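Betreff: Re: [haushaltsautomatik] Geschirr einräumen, Stand Juli

Fuseini Agbeko schrieb:
> Liebe Liste, Kundix verspricht für das nächste Release "die Küche ohne Hände".
> Glaubt das hier jemand? Meine Schwiegermutter hat schon gefragt, ob sie den
> Geschirrspüler noch selbst ausräumen soll.

Hallo Fuseini,

sie soll. Vorläufig jedenfalls.

Wir haben bei Brovel 111 Griffe protokolliert, 31 davon gingen daneben. Für einen Prospekt reicht das, für das gute Service nicht. Am schlimmsten ist alles Durchsichtige: Ein milchiger Becher auf weißem Tisch hat aus Greifernähe kaum noch einen Rand, und vom klaren Kunststoffständer bleiben ein paar helle Kanten.
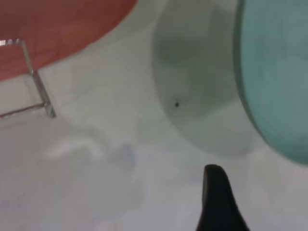 Teller in der Reihe

Hochkant und farbig, das klingt nach Geschenk. Leider stehen sie so dicht, dass sich die Ränder überlappen, und der Finger muss genau zwischen zwei davon. Cudine rechnet dafür 30 Sekunden pro Teller. In der Zeit habe ich den Schrank eingeräumt und mich über den Schrank beschwert.
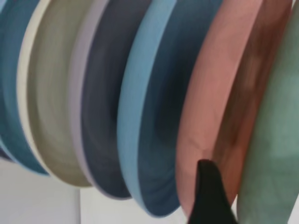 Greiferfinger vor dem unteren Rand des lachsfarbenen Tellers, rechts daneben der salbeigrüne.

Jummai will es noch mit den weicheren Fingerkuppen von Nieto probieren — 600 Euro der Satz, Versand extra. Ich bin dafür, solange es nicht mein Budget ist. Das Protokoll schicke ich auf Anfrage gern herum, der Listenserver mag ja keine großen Anhänge.

Grüße an die Schwiegermutter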